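The Pimlow is a hand-held two-finger gripper with a camera on it. You hold it by the pistol-style handle, work the trigger, and do the job with the fingers where your own would normally be. The camera records what the fingers are doing. It is sold by Declercq as a single unit or as a pair, and comes with one set of curved black fingers fitted.

We stock the Pimlow in the standard finish, white body and black fingers. The alternative fingers are made by Utley and are listed separately at the foot of this page.

## Main details

| | Pimlow, standard | Pimlow with Utley flat fingers |
|---|---|---|
| Overall length | 296 mm | 296 mm |
| Jaw opening, pad to pad | 92 mm | 92 mm |
| Pad length | 34 mm | 40 mm |
| Trigger | Single, sprung | Single, sprung |
| Camera | Wide angle, fixed mount | Wide angle, fixed mount |
| Left or right hand | Either | Either |
| Cable | USB-C, locking | USB-C, locking |

The lengths are measured with the fingers closed. The opening is the same with either set, since it is limited by the stop inside the body.

## What is in the box

- Gripper body with trigger and handle
- Curved fingers, fitted
- Camera and mount, fitted
- Cable with locking plug
- Two hex keys
- Spare trigger spring
- Calibration card

The calibration card is printed on stiff board and should be kept flat. If it gets bent, order a new one. A photocopy will not do, as most copiers change the size of the squares slightly.

There is no case in the box. The case is an extra, and holds two grippers with the fingers on.

## Trying it on cloth

Most customers who ring us about the Pimlow want to know how it copes with fabric. Rigid objects are not much of a test for a gripper of this size. A mug or a phone charger can be picked up with either set of fingers by somebody who has never held the tool before. Cloth is harder. It has no fixed shape, the edge moves when you touch it, and it is easy to come away with two layers when you wanted one.

We tried both finger sets at the Lukungate hall on T-shirts, towels and a light blanket. The cloth was laid on a bed with a sheet on it, so that the fingers had a soft surface under them with some give. On a table top you can press down and slide the lower finger beneath a hem. On a mattress the surface goes down with you, and the sheet tends to come up with the garment if you are not careful.

Each person did the same jobs with each set: pick up a shirt by one corner, lay it flat with a second person holding another corner, fold it, and move it to the side. We changed fingers halfway through and changed the order for the next pair.

**Curved fingers (standard).** These meet at the tips first. They are good at taking a small pinch from the top of a crumpled garment, and you can see the tips well on the recording, with cloth on either side of them. They are less good at holding a thick fold. With a towel doubled over, the tips close on it but the rest of the pad does very little, and the towel can swing.

**Flat fingers (Utley).** These meet along the whole pad. They hold a towel much more steadily and are the better choice for pulling a blanket straight. They are slower to get under an edge, and on a soft bed they picked up the sheet more often. They also hide more of the cloth from the camera when closed.

If you are buying one set only and your work is mainly clothes, keep the curved ones. If it is bedding and towels, buy the flat ones as well.

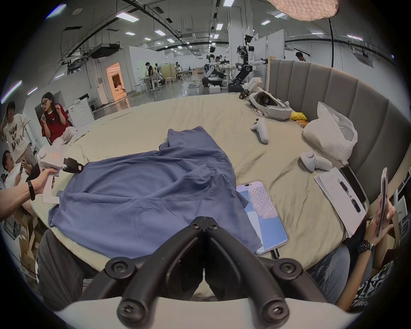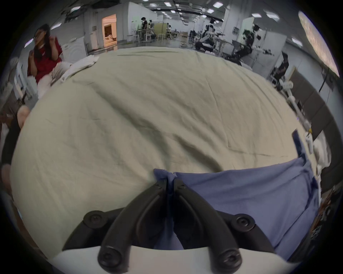

Fingers closed on a fold of blue cloth. 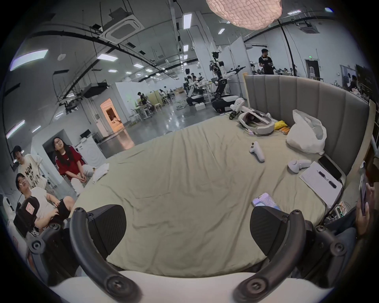

Jaws open.

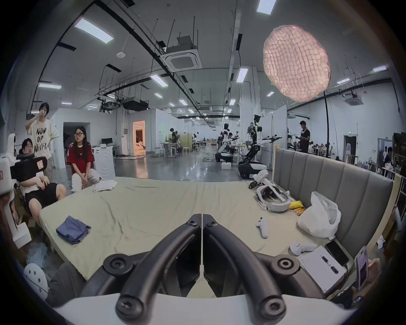

Pieter Van Beek writes: I would put the curved fingers further ahead than you do. We have used both sets on shirts and bed linen and I stopped changing over after the first week. The trouble with the flat pair for us was letting go. You open the trigger and thin cotton stays on the lower pad, so you end up shaking the gripper, and then there is a shake at the end of every recording. The curved tips drop it cleanly. For towels I just take a deeper grip and turn my wrist so that the fold lies along the finger. It takes some practice but it works. One thing I would like changed is the trigger spring, which is too stiff for small hands by the afternoon.

We have since checked the point about letting go and agree with it for thin cotton. It was less of a problem with heavier cloth. Declercq now supply the Utley pads in a smoother finish as well as the original textured one, and the smoother finish releases better, at the cost of some grip on anything slippery. Please say which you want when you order. If you say nothing we will send textured.

On the spring, there is a softer one. It is a spare part and costs very little. Fitting it means taking the handle apart, which is a five-minute job with the smaller hex key.

## The camera

The camera sits above the body and looks forward over the fingers. It has a very wide lens, so the fingers are always in view at the bottom of the picture and a good deal of the room is in view behind them. Straight lines bend towards the edges. The calibration card is used to correct for this, and the correction should be done again whenever the camera mount has been loosened.

A wide view is useful on cloth work. When one person is holding a sleeve and another has the hem, each gripper will often have the other in its picture, and it is easier afterwards to match the two recordings.

It does also mean that people nearby are recorded. Let them know before you start, and put away any papers you would not want on film.

Exposure can be left on automatic or fixed. We suggest fixing it in any room with a mixture of bright windows and ceiling lights. On automatic, the picture gets darker each time the lens swings towards a window, and pale sheets lose their creases.

There is a narrower lens in the catalogue. We tried it and sent it back. It gives a clearer view of the fingertips, but the other person's hand was nearly always out of the picture.

## Changing the fingers

1. Unplug the cable.
2. Open the jaws fully and hold the trigger back with the strap.
3. Undo the screw at the base of each finger with the larger hex key.
4. Lift the fingers off and put the new ones on, left first.
5. Tighten both screws until they stop. Do not force them.
6. Let the trigger out slowly and check that the tips meet in the middle.

If the tips do not meet, one finger is probably sitting proud of its bracket. Take it off and try again. The bracket screws should not need touching and are set at the factory.

The left and right fingers are different parts. On the Utley set they are marked on the inside face. On the standard set the marks are small and wear off, so it is worth adding a dot of paint before the first change.

## Comfort and length of session

The Pimlow is light enough to use for a whole morning, though we would not advise going that long without stopping. The weight is slightly forward of the hand. People notice it in the thumb first, then the wrist. Most of our users settled on sessions of 40 minutes with a break between, and swapped hands where the job allowed.

Working over a low bed is harder on the back than working at a table. A stool helps for anything within reach of the edge. For the middle of a large bed you will be leaning whatever you do – two people, one on each side, is the sensible arrangement.

The cable leaves the handle at the bottom. It can be clipped to a belt or run up the sleeve. Running it up the sleeve is tidier and keeps it off the cloth.

## Known faults

- The locking plug on early units can work loose if the cable is pulled sideways. Units sold from August have a deeper socket.
- The strap for holding back the trigger is easy to lose. Any short length of hook-and-loop tape will do the same job.
- Pads pick up lint from towels and new cotton. Wipe them with a damp cloth and let them dry. Solvent cleaners will harden the surface.
- The trigger may squeak in a cold room. This does no harm.

## Parts and extras

| Item | Order code |
|---|---|
| Curved fingers, standard, pair | PIM-CF |
| Flat fingers, Utley, textured, pair | UT-FT |
| Flat fingers, Utley, smooth, pair | UT-FS |
| Trigger spring, standard | PIM-SP |
| Trigger spring, soft | PIM-SPS |
| Calibration card | PIM-CC |
| Locking cable | PIM-LC |
| Case for two grippers | PIM-K2 |

Fingers are sold in pairs only. The codes above are for the present model. The first version of the Pimlow had a narrower bracket, and fingers for it are now only made to order. If you are not sure which you have, look at the underside of the handle: the present model has a V2 moulded into it.

Units can be borrowed for a fortnight before buying. The loan set comes with both kinds of flat finger and the soft spring already fitted. Return carriage is paid by the borrower, and we ask for the pads to be wiped before the set goes back in its case.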